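From: Rodica Lungu
To: housekeeping-staff list
Date: May 1, 2020
Subject: Re: Grippers on the room rounds

Kazuhiro Yagi wrote:
> Kekance want 2000 recorded tasks from us by September and we have
> sent 503. Please use the gripper for clothes as well as bedding.
> It adds very little to each room and nobody's hours will change.

Kazuhiro, I don't doubt you were told that. I do doubt whoever told you has tidied a bedroom lately. My hands know what to do with a heap of black cloth. With the gripper I have to think about where to pinch it, and then mind the rest of it.

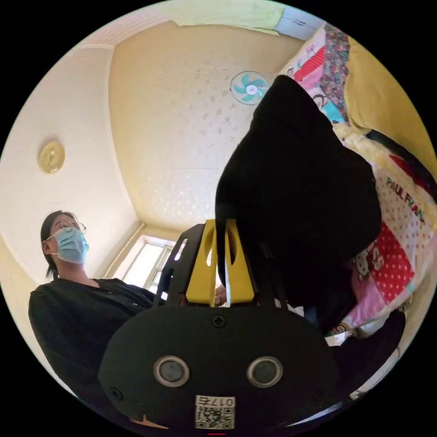
Clothes round, black item held in the fingers, bed to the right.

Svenja says it gets easier, and she may be right. But some 58 rooms are still on the weekly sheet, the same as before, and the sheet has no line for recording. If a job takes longer, either the time is paid or something else gets dropped. I'd like that in writing — not in a chat by the lift.

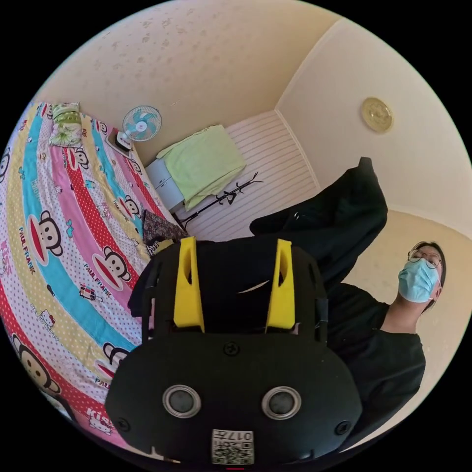

Same room, with the striped Paul Frank bedspread.

My other question is what happens after September. Undar tried a folding machine in their laundry and Raluca, who worked there, was moved to evenings once it was running. She was told about hours too. If Kekance are learning the job from us, I want to know who owns the recordings and whether our names are kept with them.

I'll carry on with it next week, but I won't be signing the new duties form until someone answers.

Rodica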